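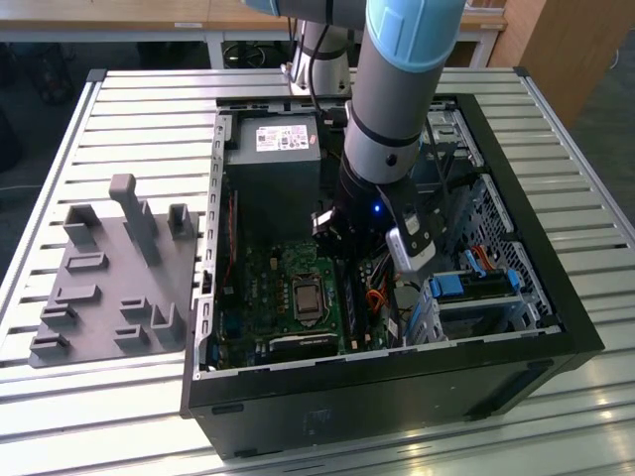 1/ Teaching a robot to work inside a PC: a thread

Ok so I promised a few of you an update on what I've been doing all summer. Short version: I drive a robot arm by remote control around the inside of old desktop computers, and it's my favorite job I've ever had!

2/ The project is called Medve. The idea is that a person does the task through the robot, over and over, and we save every run (arm positions, gripper, camera views, all of it). Then a model trains on those runs and has a go by itself. I'm the person. Hi.

3/ I started in July and figured I'd be good at it in a day, because I've been building PCs since middle school. Nope! My hands know exactly how to get at a stick of memory. My hands driving somebody else's hands did not know a thing.

4/ First week I took 12 minutes on one run. Noemi Kowalczyk, who trained me, does the same run in 34 seconds while talking about lunch.

5/ Her best advice was to stop looking at the arm. Everyone looks at the arm at first, it's big and it moves. But the arm can look perfectly lined up from the side and be way off when you check from the wrist. So now I use the side view to get over the case and then switch to the wrist view and stay there.

6/ What the wrist view gives me:
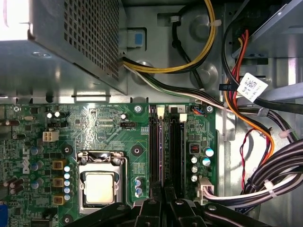 Power supply top left, drive cage top right, processor and memory slots in between.

7/ You get used to it fast, but your sense of direction takes a beating. When the wrist turns, the whole board turns with it, so "left" means something new every time. I pick one thing on the board and steer by that. Mine is the processor (shiny square, hard to lose). Morfudd Prothero steers by the memory slots and we have argued about this more than two adults should.

8/ People ask what I use to drive. It's a pair of hand controllers we call the Plolero, which was a typo on a whiteboard that stuck. One moves the wrist, the other opens and closes the gripper and sets the speed. I keep the speed at 30 percent anywhere near the board. Morfudd goes faster. Morfudd also redoes more runs, just saying.

9/ Ok, cables.

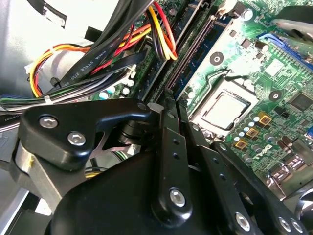
10/ Cables are the part of this job I'd complain about at a party. A board sits still and a slot is where it was yesterday, but wires move when you brush them, and they never settle back quite the same way. In this view they fill most of the upper left, with a wide black flat one (AWM STYLE 2725, I could recite it in my sleep) lying right across the colored ones. The gripper has that hooked bracket on the left too, so I come in slow and keep an eye on the hook the whole way down.

11/ And you can't just tidy everything up first! We tried. The model learned on neat cases, then got a messy one and froze up above it like a cat at a bathtub. So now we leave the wiring however it is and I drive around it.

12/ Same goes for my mistakes, kind of. If I miss and then fix it smoothly, we keep the run, so the model gets to see what recovering looks like. If I miss and then flail, it goes in the trash. I have a lot in the trash.

13/ We're trying to get to 2000 good runs before we hand the set over to the Murkus group for training. Not there yet, but my wrists say we're close.

14/ Someone's going to ask, so: yes, you can do this job without a robotics degree. I don't have one. Patience helps, and so does having played way too many video games with inverted controls.

15/ Next up is the same task on a different case, and Noemi already warned me the drive cage is in a worse spot. Send snacks. Questions welcome, I'll answer after my shift!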